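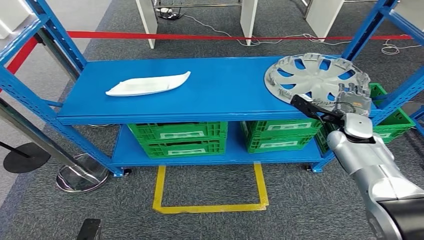 Hubcap on the top shelf, Saturday morning.

I spent most of February teaching an arm to move car parts on and off a shelf by remote control. We call the project Tallow. Yutong Li wrote the software and I do most of the driving, which means I hold a pair of handles, watch a monitor and try to keep my wrists still. By last weekend we had 173 runs saved. I threw out 21 of them, mostly my own bad grasps from the first two days.

My early runs were too slow. I would stop a little above the part, think, correct, and then close the fingers. When we trained on those runs, the policy stopped and waited in the same spot. Yutong told me to make up my mind before I started moving, and to redo the run if I changed it halfway. That helped more than any of the settings we tried.
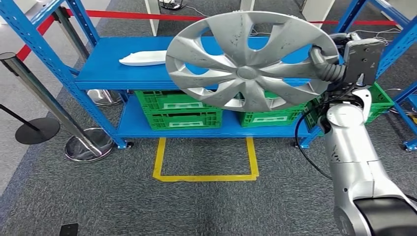

Grasping is the part of the job I still find hardest to show well. If I come in at a bad angle I can usually save it with a twist, but then the twist goes into the data too. With the hubcap I have settled on holding it near the edge, clamped on the rim, and lifting it up in front of the shelf before doing anything else with it. The spokes have open gaps between them and I tried going in there for a while, but I couldn't repeat it the same way twice. The rim I can repeat.

İlker Güler takes over the handles next week. He drives faster than I do and I want to see if mixing two people's runs hurts. I'll post the numbers when we have them. Yutong is also rewriting the replay tool so that we can trim the dead time at the start of each run.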